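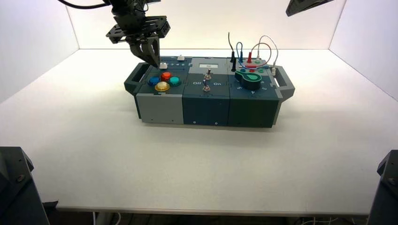 The three-part box on the white table, handles at both ends

March, past eleven at night, tea gone cold next to me

So I walked out of the language class tonight with my head absolutely buzzing and I can't sleep, so you get a diary entry instead, you lucky notebook. I've been doing the Portuguese course for eight weeks now (well, eight if you count the one I missed for the dentist, which I do, because I did the homework) and tonight was the first time I said a whole sentence out loud without translating it in my head first. It was a sentence about soup. I don't care. It was a good sentence!

The plan is still Bragança in the fall. I've got the map taped up over the desk and I keep drawing little routes on it in pencil and rubbing them out again, so there's now a gray smudge over most of the northeast corner of Portugal. I want to go in when the chestnuts are ready. I want the cold mornings and the woodsmoke and the walled bit up the hill, and I want to stay long enough that I have to buy laundry soap. That's my measure of a real trip, whether you end up buying laundry soap.

Flights are still silly. I had a fare saved, went to make a sandwich, came back and it was $80 more. I know people say it's a myth that they go up while you're looking, but I was there, I had the sandwich. I've decided to leave it alone until next month and pretend I'm not interested.

The bus is the other puzzle. From Porto it's a few hours and everybody on the forum has a different opinion on which side to sit on. Left side people are very sure of themselves. Right side people write longer posts. I'm leaning left but I get queasy on mountain roads, so in the end I'll probably have my eyes shut anyway.

Okay, back to class. We did food again, and then numbers, and I'm still hopeless at the big ones. The exercise was to read out the number on your slip of paper and mine was 2913, of course it was. Dois mil novecentos e treze. I've now said it so many times that it's going around in my brain like a jingle. I said it in the car at every red light. If anybody in Bragança ever tries to charge me that amount for anything I'll be so ready.

What I really can't do is the nose thing. The ão. My mouth makes it sound like a cow with regrets. I practiced in the bathroom with the fan on so the neighbors wouldn't hear, and then the fan quit halfway through a word and I stood there in the silence with my mouth open. Pão. Pão. It's bread, it's the most useful word in the book, and I can't get it out without sounding ill. The audio lessons from Brendia are good for this (slow, then fast, then slow again) but the woman on them is so calm and cheerful that I've started arguing with her while I do the dishes.

I should write down the cookbook while I remember. I found it at Punero, the secondhand place by the post office with the cat asleep in the window, for three dollars. It's all in Portuguese, and it's from sometime in the seventies going by the photos, where everything's shiny and has an olive on it. Someone has written in the margins in blue ink. Mostly it's quantities, but next to the rice pudding there's one word, "menos," underlined twice. Less! Less what? Sugar, I'm guessing, though the line it's next to is the lemon peel. I made it anyway on the weekend, with less of both to be on the safe side, and it was bland. So now I don't know. I'll try again with all the lemon and see.

I also tried the chestnut soup, using the vacuum packed ones from the supermarket, and that one was lovely. Onion, a bit of bacon, chestnuts, stock, and then you squash some of it against the side of the pot with a spoon so it goes thick. I put too much pepper in because I was listening to the radio. Ate it two nights in a row and had the last of it cold out of the container, standing at the fridge in my coat. Writing it down here so I've got it: more onion next time, and put the bacon in before the onion, don't get impatient and throw it all in together.

Mindamari wrote back, by the way! That's the guesthouse, the one with the blue shutters and the breakfast everybody goes on and on about in the reviews. I wrote to them in Portuguese. It took me an entire evening and I looked up every second word. They answered in perfect English, very kindly, and told me the room at the back is quieter but the room at the front gets the sun. I've read the email more than I'd like to admit. I want the sun, I think. But I'm a terrible sleeper. But the sun! I've got until the end of the month to tell them and I'll go back and forth the entire time, I know what I'm like.

Other things from the week so I don't lose them. The tomato seeds came up, all in one corner of the tray like they're having a meeting. My good boots need new heels before I go anywhere with cobblestones, and the repair place is only open in the mornings now, so that'll be a lunch break I don't get. I finished the library book about the shepherds and cried on the train at the part with the old dog, then had to get off a stop early because I couldn't find a tissue. I walked the rest of the way and it was a really nice evening for it, pink all down the end of the street, and somebody had their windows open and was frying garlic.

I still haven't figured out what to do about a suitcase. The wheel on the big one has been wobbly since the move and I keep telling myself it's fine. Maybe I go with only the backpack. I could do it if I took one sweater instead of three, and I've never once in my life taken one sweater.

Homework for next time is ten sentences about my house using "there is" and "there are," so I've been wandering around in my socks muttering há uma mesa, há duas cadeiras at the furniture. I've done six. I'm going to do one more about the kettle and then I'm putting the light out.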